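# 一张台面上的叠衣活儿

Nekport 的衣物整理间在 Elau 旧楼的一层，每天早上八点开门。受访者在那里做了三年，主要负责叠衣和分拣。谈话在八月的一个下午进行，中间停了两次，她要去签收送来的袋子。

她入行前在 Nyberg 的一家旅馆洗衣房上班，叠的多是床单和毛巾。“床单大，但是规矩，四个角找到就完了。家里的衣服不一样，一件一个脾气，袖子长短都不同。”

刚来的头一个月，她叠得很慢，一件长袖要拆开重来好几遍。带她的同事没有讲什么方法，只让她先学会把布摊平。“摊不平，后面折几下都是歪的。我那时候急，抓起来就折，折完像个包子。”

现在她的顺序是固定的：先把揉成一团的布提起来抖一下，找到两个角，放下，用手掌从中间往外推。薄的布推两下，厚的多推几下。她不用熨斗，也不喷水，店里有另一道工序管熨烫，不归她。

问到最难对付的东西，她说是又软又轻的白布。“白布看不清折痕在哪里，光线不好的时候更看不清。你以为平了，手一摸底下还压着一层。”深色的布她反而觉得省事，只是沾毛，叠完要再看一遍。

整理间每个月大约要经手多少件，她说不准，只记得账本上春天有一个月写的是 2,867 件，那个月换季，送来的冬衣多。平常月份她没去翻过。店里按袋收费，她也不管钱。

台布是店里统一铺的，印花的。她起初不喜欢，觉得花样多了眼睛累，后来习惯了。“素的台布用两天就显旧，有花的耐看一些。就是叠浅颜色的时候，边要多看一眼。”台布每块从 Jureck 进货，长度 900 厘米一卷，自己裁。裁下来的窄条她留着捆袋口用。

台面上的位置她也讲得很细。叠好的放一头，没叠的放另一头，中间空出来干活，从不混着放。叠好的那一摞，大块的垫底，小的往上放，边不齐也不要紧，装袋前会再理一次。篮子她只用带孔的塑料篮，透气，脏了冲一冲就行。以前用过藤编的，勾坏过一件毛衣，之后就收起来了。

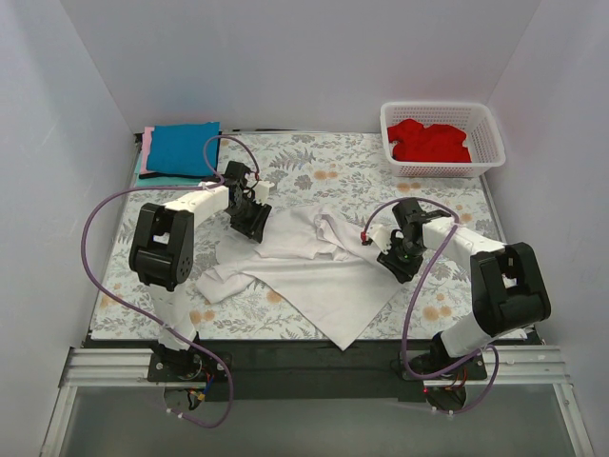
## 叠好的和没叠的

左后角那一摞是叠好的，最上面是蓝色的一块，下面还压着粉色、黑色和浅青色的布。右后角的白篮子里是一团红布，没有叠。中间的白布还皱着，上半截拧在一起，靠前的一角搭到了台边外面。

说到垂下台边的布角，她的习惯是先把它拉回来再动手。“布有分量，垂下去的那头会往下带，你这边刚推平，那边又走了。”

拧起来的地方她不会硬扯，而是顺着褶子的方向一点点松开。棉布可以用点力，针织的不行，扯长了就回不去。遇到看不出正反的布，她先找缝线，线头多的一面朝里。

她给自己定的休息是每叠 34 件停一次，喝水，活动手腕。这个数目是早先一个袋子刚好装的件数，后来袋子换了，习惯没改。

家里的衣服她倒不怎么叠，大多挂着。“挂着快。抽屉里只放袜子和夏天的短袖。”她丈夫叠毛巾喜欢对折再对折，她喜欢折三层，柜子里两种都有。

谈到一半，门口又送来一袋衣服，袋口系得很紧。她解了一会儿，把衣服倒出来，先挑出两件大的放到一边，说大的留到四点以后再叠。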